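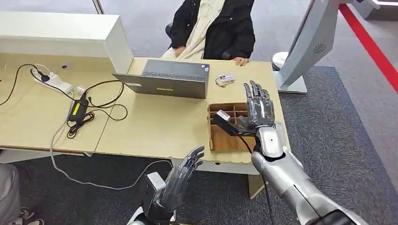 Thread on the hand controller rewrite in Mumen, our manipulation stack. Mostly about timing, grasp state and logging. Notes for people who already run it, or who are deciding whether to move off the old branch.

The old controller ran finger position loops and the arm trajectory follower in one process, on one clock. Easy to reason about, bad under load. A slow perception callback delayed the finger commands, and the fingers held their last target until the callback returned.

We measured that over a set of 193 logged grasps. In 23 of them the finger command stream had a gap longer than 60 ms during closing. Most of those grasps still held. The ones that didn't were thin objects, where the thumb arrived late and pushed the part sideways.

The split: Clurnero now owns the fingers and nothing else. It takes a grasp type, a closing rate and a current limit per joint. It never sees an image or a pose. If the planner dies, it keeps the last current limit and holds.

Mok is the arm side. It takes timed waypoints from the planner and publishes a phase variable. Clurnero reads the phase to decide when closing is allowed. That is the only coupling between them, and it goes one way.

First version of the phase message carried a wall clock timestamp. Mistake. The perception machine and the control machine drifted apart and Clurnero started rejecting valid phases as stale. Replaced with a sequence counter and a local receive time. No rejections from that cause after the change.

Grasp state used to be a boolean. It is now one of: open, closing, contact, holding, lost. "Contact" means at least one finger joint has reached its current limit before its position target. "Holding" needs the thumb plus one opposing finger in contact for 10 consecutive ticks.

"Lost" is the one people ask about. It triggers when a joint that was current-limited starts moving toward its target again without a new command. It does not tell you where the part went. The planner has to look.

Small boxy items with a cable attached are still a nuisance. The cable applies a torque at the wrist that the planner does not model. With a short free length it is enough to rotate the item between thumb and palm during a fast arm move. For now we cap wrist speed whenever the item is tagged as tethered.

The tag is set by hand in the task file. Perception does not detect attached cables reliably. The segmenter either merges the cable with the forearm or drops it entirely. Both results look fine in the overlay, so check the mask directly.

Placement into divided bins: the planner used to treat the whole bin as one box with an open top and sample drop poses inside it. It would happily release over a divider. Each compartment is now its own target region, with the partition walls added as collision geometry.

Wall thickness is inflated in the collision model. Corrugated dividers lean, and the depth sensor sees the top edge as a ragged line. Inflate too much and narrow compartments become unreachable for a spread hand. There is a per-bin parameter, wall_margin. Start small.

Related: the hand collision model has two variants, fingers extended and fingers closed. The planner picked one at the start of a motion and kept it. If Clurnero opened the hand halfway through, the model was wrong until the next plan. It now switches on the grasp state message. Planning time went up slightly. Acceptable.

Two-arm setups. The idle arm used to be a static obstacle at its last reported pose. Fine until somebody jogs it. It is now re-read before every plan, and the plan is dropped if the idle arm moves while the active one is executing. The abort is noisy in the log on purpose.

Logging. Every tick of Clurnero goes to a ring buffer in memory, and the buffer is written to disk on any transition into "lost" or on operator stop. We stopped writing continuously. Disk flushes on a laptop were showing up as jitter in the very stream we were trying to log.

Garkau is the replay tool. It reads those dumps and plots joint current, joint position and arm phase on one axis. It can also feed a dump back into the state machine with different thresholds, so you can see whether a "lost" would have fired earlier. It does not simulate contact. Don't use it to tune current limits.

Known problems: Garkau crashes on dumps with an empty phase column. Calibration of the thumb base joint is not stored across restarts on older hands. Mok ignores the first waypoint if its time is exactly zero. The last one has a fix in review.

Migration: the old launch file still works and starts both processes with default limits. Grasp definitions need one new field, close_rate. Missing values fall back to the slow default and print a warning.

Next is automatic tether tagging, probably from wrist torque at low speed instead of vision. Early traces look usable on one arm. Branch should be readable by Thursday, merge in October if the tests stay green.

We use cookies to keep you signed in and to remember your display settings. Accept | Manage

Contact · Terms · © Mumen project · Back to top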